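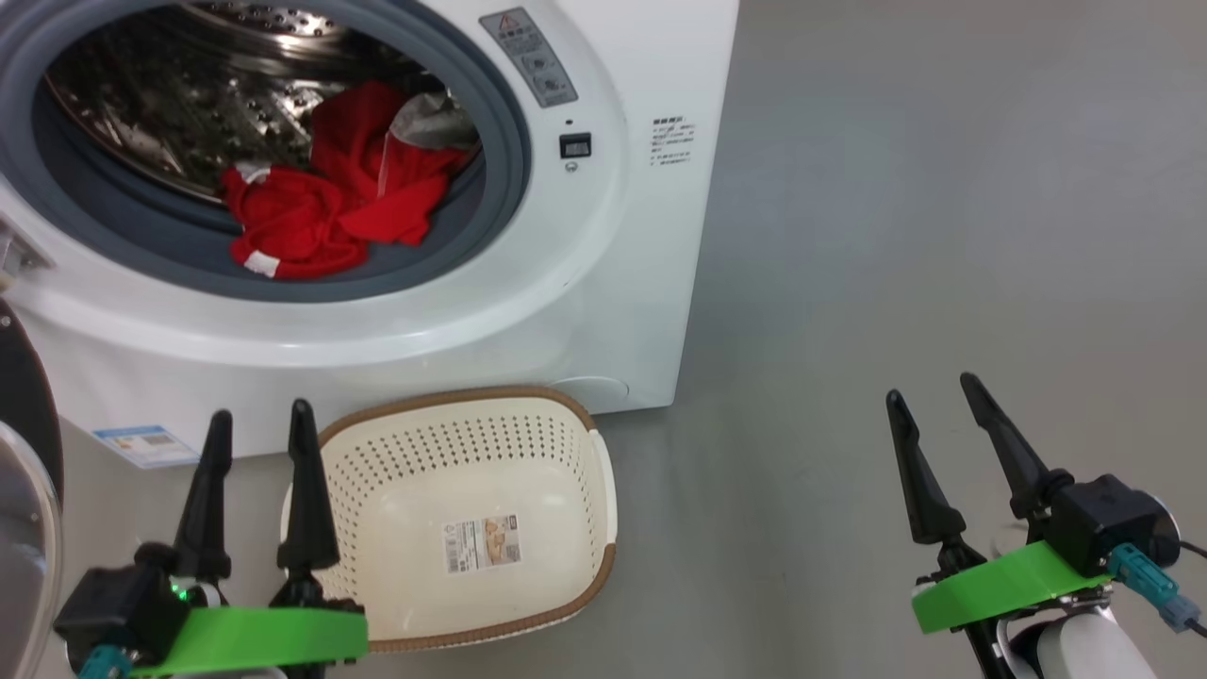
Fig. 4-1. Both grippers at the open drum, basket on the floor in front of the machine.

4 Bringing the unit into the working day

4.1 Scope of this section

Section 4 covers the Flumeck two-arm unit after mechanical installation (Section 2) and arm calibration (Section 3). It is written for the laundry attendants at Dretville and for the shift lead who signs the handover sheet. It covers the floor layout, the loading and unloading routine, the division of work between the unit and the attendant, and what to do when the unit stops.

Service staff should read Section 7 as well. Nothing in Section 4 authorises an attendant to remove a cover, unplug a gripper cable or change a force limit.

4.2 What the unit does and what stays with the attendant

The unit moves garments between the basket and the drum of a front-loading washing machine. It opens and closes the machine door. It does not sort, treat stains, measure detergent or choose a wash programme.

Before the unit was installed, one attendant carried out the whole cycle at each machine. The work is now divided as follows.

Attendant: sorting, pocket check, detergent, programme selection, start, filter cleaning, inspection of finished items, folding.

Unit: door, loading, unloading, basket check, drum check.

Shift lead: review of the stop log, changes to the rota, sign-off after any stop of class C.

Attendants who previously spent most of a shift bending at the machines will find that more of the shift is spent at the sorting table. Rotate between sorting and folding at least once per shift. The Vasseur rota sheet has a column for this and it must be filled in.

NOTE – The start button is deliberately left with the attendant. Do not ask the service contractor to enable automatic start. The option is visible in the Budomik menu but is locked on this site.

4.3 Floor layout

1. Park the unit on its floor marks, facing the machine, and apply the base lock.

2. Place the basket on the floor directly in front of the machine, long side parallel to the front panel.

3. Check that the basket is empty before an unloading run. Look at the bottom of the basket. Socks and other small items lying flat are easily missed.

4. Check that the filter cover on the front of the machine is closed.

5. Remove bottles, scoops and loose hangers from the floor between the base and the machine.

6. Route the power lead behind the unit. It must not cross the path used by attendants carrying folded work.

7. On the panel, select Layout and then Confirm. The unit looks at the basket and the door from both wrists and reports Ready or Not ready.

If the unit reports Not ready twice in a row, repeat steps 1 and 2 before calling service. In most cases the basket has been set down at an angle or a handle has been left pointing into the door swing.

CAUTION – Do not use the basket as a stop to keep the machine door open.

4.4 Unloading

Unloading is the first routine to be taught at handover and should be practised with a small load of two or three garments in one colour.

1. Wait until the machine has finished and the door lock has released. The unit cannot release the lock.

2. Stand outside the marked area. Say "unloading" aloud if a colleague is within reach of the machine.

3. Select Unload and press Run.

4. The left arm moves to the door. Keep hands away from the hinge side.

5. When the door is open, the unit takes one garment or one group of garments at a time. Allow it to finish each movement. Do not reach in to help with a sleeve.

6. The unit lowers the garments into the basket and returns to the drum for a check of the bottom, the sides and the space behind each lifter.

7. When the panel shows Drum clear, carry out your own check. Turn the drum a full turn by hand and run a finger along the fold of the rubber gasket.

8. Press Accept. The cycle is now entered in the log under your shift, not under the unit.

Step 7 is part of the attendant's job and remains so. Light-coloured items tucked high against the drum wall are the ones most often reported as missed, particularly when the rest of the load is dark or strongly coloured. If you find a garment after Drum clear has been shown, select Missed item and then press Accept. A missed item is recorded against the routine and does not affect any attendant's record.

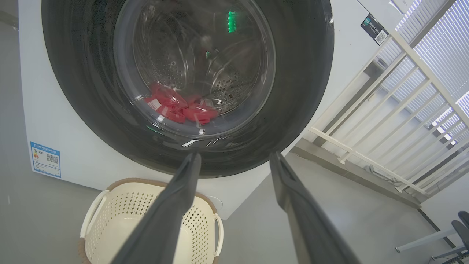

Drum checks through closed glass give less reliable results than checks with the door open, and the attendant should expect the unit to ask for help more often at this point. The camera at the wrist sees reflections as well as garments. Bright streaks along the lower edge of the glass lie close to where a small load settles, and a green reflection can appear on the glass near the top of the door or further down. A crumpled red garment at the bottom of the drum is still easily told apart from the steel behind it. A grey or white one may not be. Where there are windows near the machine, as there are behind the railing, keep the blinds down during the check and leave the slats at the same angle for the whole shift. If the panel shows Check glass, wipe the door with a dry cloth, step back and press Repeat.

4.5 Loading

1. Place the sorted load in the basket. Do not press it down.

2. Close zips, fasten hooks and turn out pockets. The gripper fingers are narrow and will enter an open pocket.

3. Keep net bags on top of the load, with the drawstring tucked in.

4. Select Load and press Run.

5. When the panel shows Basket clear, look in the basket and then along the gasket. A strap or cuff caught in the door must be freed by hand with the unit paused.

6. Select Close door. Wait until both arms have returned to rest.

7. Add detergent, choose the programme and start the machine.

NOTE – Quilts, mats and anything with a rigid part are loaded by hand. Mark them H on the sheet.

4.6 Working beside the unit

The marked area is for the unit and the machine. One person may enter it with the unit paused. Two people may not enter it at the same time, including during training.

Keep chairs and tables outside the marked area. A chair pushed back from a table can cross the line without anyone intending it, so leave seats tucked in when the unit is running.

Pause the unit before speaking to a colleague across it. The arms make little noise at low speed and several attendants reported at the trial stage that they had stopped noticing them – the pause button is on both sides of the base for this purpose.

Wear sleeves that fit at the wrist. Lanyards are to be removed.

4.7 Stops and messages

Class A. The unit pauses and resumes without help. No entry is needed.

Class B. The unit pauses and asks for the attendant. Clear the cause, press Repeat and enter the message number in the log. The usual ones are:

Message 8: garment held by both grippers. Support the garment, select Release left, then Release right.

Message 99: basket moved. Return the basket to its place and confirm the layout again.

Message 384: door not fully open. Pause, open the door by hand to its end position and press Repeat.

Class C. The unit stops and the arms hold position. Do not push the arms. Press the red stop, hang the tag on the base and inform the shift lead. The machine may be used by hand while the unit is tagged, once the base has been unlocked and rolled clear by two people.

Message 1549 is always class C. It means that a gripper has met more force than its limit allows. The garment being handled is to be set aside for inspection even if it looks undamaged.

4.8 Staffing during the first weeks

The attendant assigned to the unit is not assigned to a second machine until the shift lead has signed the handover sheet. The unit is slower than a practised attendant at a single drum and should not be hurried by part-loading or by taking garments out ahead of it. Time gained at the sorting table is only visible over a full shift.

Manual unloading must be kept up. Each attendant unloads at least one machine by hand per shift, so that the room can run normally when the unit is tagged. Record it in the same log.

Suggestions about the routine go on the yellow sheet beside the panel. Vasseur collects the sheets and passes them to Flumeck with the stop log. Changes to routines are installed outside working hours and are listed on the panel under New at the next start. The attendant who starts the unit reads the list, presses Read and tells the following shift.

4.9 End of shift

1. Select Rest. Both arms fold and the grippers close.

2. Wipe the gripper fingers with a damp cloth. Do not spray them. Remove lint from the base of each finger with the brush supplied.

3. Look along each cable from the gripper to the arm. Report a kink or a loose connector and leave it as it is.

4. Empty the basket and store it upside down.

5. Leave the machine door ajar.

6. Sign the log and note any message numbers still open.

Section 4 last revised October 17, 2023. Replaces the loose sheets kept at the Dretville panel.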